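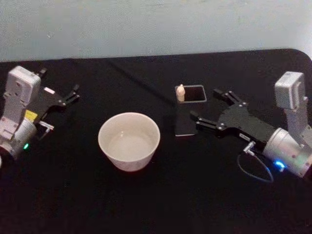 ## Looking after your bass between gigs

I've been playing bass in bar bands for 20 years, and I've ruined enough gear to have opinions. These are the things I do at my kitchen table now, mostly with stuff I already had under the sink.

**Wipe the strings down before you pack up.** I keep an old cotton T-shirt in the case and run it along each string, top and underneath. It takes less time than finding the drummer's car keys. A set of Tovex flats lasted me from one August to the next this way (and I sweat like a horse on stage).

**Boil the dead ones.** Roundwounds only, please! Coil them loosely, drop them in plain water at a rolling boil for 7 minutes, then dry them in a 200 degree oven with the door cracked. You get a few lively weeks out of them. Don't use the good pasta pot. I did, and I heard all about it.

**Scratchy volume knob?** Unplug, pull the knob, squirt a little contact cleaner into the pot itself and turn the shaft back and forth a couple dozen times. WD-40 from the garage is the wrong can.

**Loose strap button.** Take the screw out, dip a wooden toothpick in wood glue, snap it off flush in the hole and put the screw back once the glue has set. I did this on my old Drummond the night before a wedding gig and it's still holding.

**Coil cables over-under.** My Kultance cable is the oldest thing in my bag, and it has never once been wrapped around an elbow. Hook-and-loop ties from the garden aisle are the same thing the music store sells, only green. 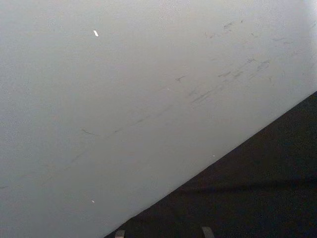
Ross Paterson wrote in to say he skips the boiling and soaks his strings overnight in denatured alcohol, in a capped length of plastic pipe, well away from the stove. He gets 4 rounds out of a set before the low E goes flabby on him. I haven't tried it yet, but I've got the pipe, so I'll give it a go with the next dead set.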